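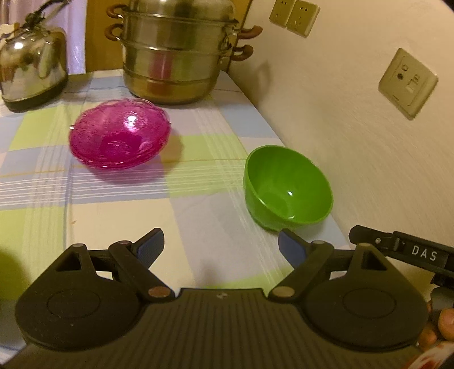

# Pomo 2: Greifplanung aus handgeführten Aufnahmen

Pomo ist unsere Software für alle, die einem Roboterarm das Greifen beibringen möchten, ohne jede Bewegung einzeln zu programmieren. Man nimmt eine Aufgabe mit einem handgeführten Greifer auf, Pomo rechnet daraus die Bahn der Finger im Raum, schneidet die Aufnahme in Abschnitte und übergibt sie an Planung und Regelung. Version 2 ist fertig, und wir freuen uns riesig darüber, denn fast alles, was uns an der ersten Fassung gestört hat, ist jetzt weg (auch der berüchtigte Exportdialog!).

Entwickelt wird Pomo bei Jutix in Dravanitz. Stand dieser Seite: 30.10.2025.

## Wofür Pomo gedacht ist

Am wohlsten fühlt sich die Software dort, wo es unordentlich ist. Ein Küchentisch mit karierter Decke, darauf eine durchscheinende Glasschale in Magenta und eine glänzende grüne Kunststoffschüssel, dahinter Kessel und Dampfgarer aus blankem Metall: Für eine Wahrnehmung, die an grauen Würfeln auf schwarzer Matte entwickelt wurde, ist so etwas eine Zumutung. Glas lässt den Untergrund durchscheinen, wirft einen farbigen Schatten und setzt Glanzlichter, die beim nächsten Kameraschwenk woanders sitzen. Das Karomuster der Decke wiederholt sich, und wer Merkmale über mehrere Bilder verfolgt, springt gern einmal um ein Feld daneben.

Genau an solchen Aufnahmen haben wir den neuen Objektteil entwickelt. Er schätzt zuerst den Rand eines Gefäßes und erst danach den Körper, weil der Rand auch bei durchsichtigem Material meist gut zu finden ist und weil man eine Schale ohnehin am Rand greift. Bei gewellten Rändern legt Pomo eine geglättete Kurve durch die Wellen und merkt sich die Abweichung. Der Planer bekommt also beides: eine einfache Form für die Kollisionsprüfung und die feinere für den Griff selbst.

## Die Module

### Spur

Spur bestimmt die Lage des Greifers aus dem Bildstrom und den Beschleunigungswerten. Neu ist die Behandlung regelmäßiger Muster. Findet das Modul mehrere gleich gute Zuordnungen, hält es sie eine Weile nebeneinander offen und entscheidet später. Das kostet etwas Speicher, dafür reißt die Bahn über Tischdecken, Fliesen und Gitterrosten viel seltener ab. In unserem Prüfsatz aus 173 Aufnahmen laufen inzwischen alle ohne manuelles Nachsetzen durch, und das hätten wir im Frühjahr selbst nicht geglaubt.

Die Finger werden getrennt vom übrigen Bild verfolgt. Farbige Fingerpolster helfen dabei sehr; der Farbton lässt sich in der Konfiguration setzen und sollte sich von den Objekten unterscheiden. Blaue Polster und eine grüne Schüssel vertragen sich bestens, blaue Polster und blaues Geschirr weniger.

### Schnitt

Eine lange Aufnahme zerfällt in Anfahren, Schließen, Heben, Führen, Öffnen und Rückzug. Schnitt erkennt diese Phasen an der Fingeröffnung und der Bewegung relativ zum Objekt und setzt Marken, die man in der Zeitleiste verschieben kann. Wer eigene Phasen braucht (Kippen, Schieben, Umstapeln), definiert sie in einer kleinen Textdatei:

```yaml
phase: kippen
beginn:
 finger: geschlossen
 neigung: steigend
ende:
 neigung: ruhig
folgt_auf: [heben, fuehren]
```

Die Datei wird beim Speichern neu geladen. Man sieht sofort, wie sich die Marken verschieben, und das macht richtig Spaß, wenn man vorher jedes Mal den ganzen Lauf neu starten musste.

### Plan

Plan überträgt die menschliche Bewegung auf den Arm, der am Ende arbeiten soll. Eine Hand kommt mühelos an Stellen, die ein Handgelenk mit begrenztem Drehbereich nicht erreicht, und deshalb prüft das Modul jede Bahn zuerst auf Erreichbarkeit. Passt sie nicht, sucht es in der Nähe: gleiche Griffstelle, andere Neigung, dann benachbarte Griffstelle am selben Rand. Jede Änderung gegenüber der Aufnahme steht im Protokoll und wird in der 3D-Ansicht eingefärbt.

Wände und hohe Gegenstände am Tischrand gehen als Sperrflächen ein. Sie lassen sich aus der Aufnahme übernehmen oder von Hand eintragen. Bei Wänden mit Steckdosen und Anschlussblenden empfehlen wir einen großzügigen Abstand, wegen eingesteckter Kabel, die in der Aufnahme vielleicht noch gar nicht da waren.

### Takt

Takt ist die Laufzeit auf dem Steuerrechner. Sie liest den Plan, gleicht ihn laufend mit der Kamera am Greifer ab und gibt Sollwerte an die Armsteuerung weiter. Liegt das Objekt anders als erwartet, verschiebt Takt den Rest der Bahn mit, solange die neue Lage im erlaubten Bereich bleibt. Außerhalb davon hält der Arm an und meldet, welche Grenze verletzt wurde, im Klartext und mit Verweis auf die Zeile in der Konfiguration.

Die Schnittstelle zum Arm heißt Åberg und ist offen dokumentiert. Wer einen eigenen Treiber schreiben will, braucht dafür nur die Beispieldatei und den Simulator, ein echter Arm muss dabei nicht am Rechner hängen.

## Technische Daten

| Merkmal | Wert |
|---|---|
| Planungszyklus in Takt | 25 Hz |
| Maximale Länge einer Aufnahme | 600 s |
| Kameras je Greifer | 1 oder 2 |
| Greiferart | Parallel- und Winkelgreifer mit zwei Fingern |
| Bedienung | Weboberfläche und Kommandozeile |
| Betriebssystem | Linux |
| Ausgabe | Gelenkbahn, Greiferbahn, Phasenmarken, Protokoll |

Für Spur und den Objektteil ist eine Grafikkarte sinnvoll. Schnitt und Plan kommen ohne aus, Takt ebenfalls, solange der Abgleich mit der Kamera auf halbe Auflösung gestellt ist.

## Erste Schritte

Nach der Installation legt man ein Projekt an und spielt eine Aufnahme ein:

```
pomo neu kuechentisch
pomo laden aufnahme_01
pomo spur --muster offen
pomo schnitt
pomo plan --arm simulator
```

Der Schalter `--muster offen` schaltet die späte Zuordnung bei wiederkehrenden Mustern ein. Auf schlichten Flächen kann man ihn weglassen und spart Rechenzeit.

Ein paar Dinge, die sich bei uns bewährt haben:

- Den Greifer vor der ersten Bewegung kurz ruhig über den Tisch halten, Finger offen.
- Zu Beginn einmal ganz schließen und wieder öffnen. Spur nutzt das als Nullpunkt.
- Gegenstände im Hintergrund ruhig stehen lassen! Metallkessel und Töpfe spiegeln zwar, geben der Lageschätzung aber mit ihren Kanten und Griffen guten Halt.
- Vorhänge im Bild sind unproblematisch, wenn kein Fenster dahinter offen steht. Bewegter Stoff wird maskiert, das klappt bei leichtem Zug gut und bei kräftigem Wind nicht immer.

## Was noch nicht geht

Ineinander gestapelte Gefäße behandelt Pomo als ein einziges Objekt. Einen mehrstöckigen Dampfgarer kann man also als Ganzes umfahren, aber noch nicht Etage für Etage abnehmen. Daran arbeiten wir, eine Vorabfassung ist für Dezember geplant. Klares, farbloses Glas erkennt der Objektteil deutlich schlechter als gefärbtes; wer damit arbeitet, sollte den Rand im ersten Bild von Hand nachziehen, das dauert etwa 25 Sekunden und lohnt sich.

Greifer mit drei oder mehr Fingern sind in Version 2 nicht vorgesehen.

## Lizenz und Bezug

Pomo gibt es als Arbeitsplatzlizenz und als Laborlizenz. Beide enthalten alle vier Module, den Simulator und die Beispielaufnahmen samt Konfiguration. Projekte aus Version 1 werden beim Öffnen umgewandelt, die alte Datei bleibt daneben liegen. Eigene Phasendateien müssen einmal durch `pomo pruefen`, weil sich zwei Schlüsselwörter geändert haben (`neigung` hieß früher `winkel`, `folgt_auf` hieß `nach`).

Testzugänge vergeben wir über das Formular auf der Kontaktseite. Schreibt gern dazu, welchen Arm und welchen Greifer ihr verwendet und was bei euch auf dem Tisch steht, dann legen wir eine passende Startkonfiguration bei.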